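Against the Big Table

My sister-in-law, Clodagh Ó Ceallaigh, has put down a deposit on a table that seats twelve. She lives with one other person and a dog that is afraid of the dishwasher. When I asked who the other ten seats were for, she gave me the look you give a man who has asked what the good towels are for.

I know that look because I used to give it. Five years ago my wife and I bought a table from Baudry, a showroom out past the ring road where the salespeople offer you water in a glass heavy enough to hurt somebody. The table was oak. It cost more than my first two cars, and to get it through the front door we had to take off the door, the trim, and a coat hook I have never managed to put back straight. We were going to have people over. That was the phrase. We said it in the showroom, we said it to the delivery men, and we said it to my mother, who asked which people.

Here is who sat at it in the first year: the two of us, at one end, like a couple in a movie about a failing marriage. The other end filled up with mail. By the second winter it held a sewing machine, a box of tile samples from a bathroom we never did, and a jigsaw puzzle of a lighthouse that we ate around until Easter.

I bring this up because the big table is having a moment. The Renow catalog, which arrives at my house whether I move or not, devoted its whole June issue to what it calls gathering. Every spread had a table the length of a rowboat, with linen on it and a bowl of pears. The people were all laughing at the same time. I have hosted dinners, and in my experience a third of the guests are laughing, a third are waiting for the bathroom, and my neighbor Khang Cao is explaining his gutters.

The theory behind the big table is that furniture makes you into someone. Buy the desk and you will write the novel. Buy the rowing machine and you will row. We know this is false about rowing machines. Every one of them in the country is a coat rack, and we joke about it freely. But say the same about a dining table and people get hurt feelings, as though you had told them they have no friends.

I don't think tables work that way. Tables work the other way around, and whatever you do all day will crawl up onto the nearest flat surface and stay there. I have seen a kitchen island turn into a tax office in one weekend. My father's dining table was a place for fixing radios on which we were now and then allowed to have soup. He didn't plan it. The light was good there, and the radios knew it. 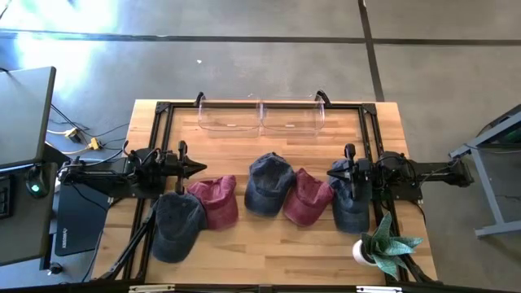 A butcher-block top, with no sign of dinner on it.

Wood is the worst of it, or the best. A wooden table will take on any job you give it and never look insulted. Glass sulks and shows every thumb. Marble has to be apologized to after each lemon. But a plain slab of wood will do homework, bread dough, a sick cat, and a carburetor, all before noon, and you can sand the whole story off in an afternoon if you are the kind of person who sands. I am the kind of person who owns a sander.

Arūnas Jaunzems owned the furniture repair shop in Zollholm when I lived there, and he had firm views on this. He charged 745 for a full refinish and tried to talk everyone out of it. People would haul in a perfectly sound table with a ring on it from a hot pot, or a child's name dug into the side with a fork, and ask him to make it new. He would ask how old the child was now. If the answer was over twenty, he sent them home with a can of wax. I once heard a woman argue with him about this until past closing, and she left with two cans.

He also told me that the big ones came back to him in the best condition. Nobody had been near the middle. He could put his hand flat on the center of a twelve-seater that had been in a family for a generation and feel the factory finish. The little kitchen tables, the ones with a leaf that never quite locked, came in looking like they had been to war.

I can hear the objection, because Ilze Kütt made it to me on Thursday with her mouth full. Ilze has a big table and does use it. Every holiday there are cousins down both sides and a folding chair at each corner, and someone's new boyfriend with a table leg between his knees. Fine. If you come from a family like that, you need a big table the way a bus company needs a bus. My quarrel is with the rest of us, who are buying the bus and hoping for passengers.

And let me be fair to the hope. It isn't a silly one. People are lonelier than they let on, and a long table is a nicer thing to spend money on than most of what loneliness will sell you. I would rather Clodagh bought twelve seats than a subscription to something. But I notice that the dinners I remember were all held at bad tables. The best was in Nillatska, in a rented room, on a door laid across two filing cabinets. There were seven of us and five forks. Somebody's elbow was in my rice. The doorknob was still on, and you passed the salt around it.

What that door had going for it was that no one was afraid of it. We have owned the oak all this time and I still feel myself reaching for a coaster on behalf of other people. I have watched a grown man hold a wet glass in midair through an entire story about his divorce because he couldn't see where to set it down. You can't relax around a table like that, and you certainly can't invite yourself over to it, which is how most good evenings get started.

So my advice to Clodagh, which she did not ask for and has now received in print, is to lose the deposit. Buy something that seats four and makes six uncomfortable. Let it get ugly early. Put a hot pan down on it yourself the first week, on purpose, before anybody else has to be the one who did it.

She tells me the deposit isn't refundable and the table comes with a bench. We're invited for the first dinner. My wife has already asked what we should bring, and I said a jigsaw puzzle, 3000 pieces, for the far end.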